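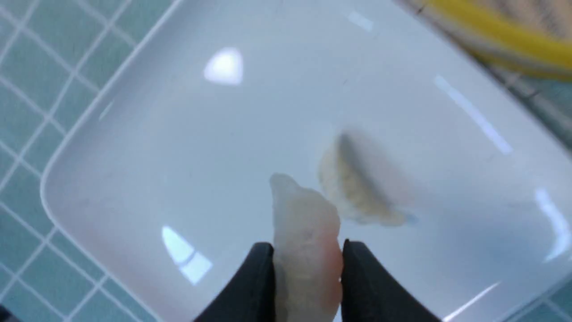 Teaching by hand: my term with the Stuncombe arm
Project report, second year robotics option

I picked the food handling project mainly because Hema Acharya had it last year and told me it was the fun one. She was mostly right! The brief was to collect demonstrations of a gripper picking up small soft things from a tray, using remote control, and then see what a policy trained on them could do. Deividas Šimkus was my project partner and Rekha Krishnan supervised us both.

How we drove it

We had two ways of showing the arm what to do. The first was grabbing it and moving it by hand with the motors slack (kinesthetic teaching, if you want the proper name). I liked this a lot for the first hour and then my shoulder gave up. The bigger trouble was that my sleeve kept wandering into the wrist camera's view, and Rekha pointed out that the policy would happily learn to look for a sleeve.

So we moved to the leader arm, a small copy of the real one that sits on the desk. You move the little one and the big one follows. There's a bit of lag, and you have no feel at all for how hard you're squeezing, so my early tries were pretty brutal. Deividas got the knack much sooner than I did. He closes the fingers in two goes, a fast one to get near and a slow one to finish, and once I copied him my drops went right down.

The tray

Big white tray, rounded corners, shallow rim, set on the teal tiles. It's glossy, and the ceiling lights bounce off it in bright blobs and streaks. From the wrist camera a pale lumpy piece on a white tray with a glare next to it is quite hard to pick out, even for me, and I know where I put it. We talked about swapping the tray for a dark one but decided to keep it and vary where the pieces went instead. The fingers are matt black, so at least they always stand out.

The other thing with the wrist view is focus. Whatever is lying further up the tray goes soft while you're holding a piece between the fingers, so when you drive from that view alone you are aiming for a blur. I ended up glancing at the real tray far too often. Next year's group should settle early on whether that's allowed, as the policy never gets to glance.

What we collected

We set out to record 500 demonstrations and got there in February, after throwing out 29 where one of us had bumped the leader arm or forgotten to press stop. I did the labelling on Hegde, the lab's annotation tool, which logs you out if you go and make a cup of tea.

For the test we gave the trained policy 20 tries with pieces in new spots. It managed 13. Four of the misses were near the strongest glare, and the other three were squeezes that came in too high, which looks suspiciously like how I used to do it.

What I'd change

More slow demonstrations, and fewer of mine from the first week.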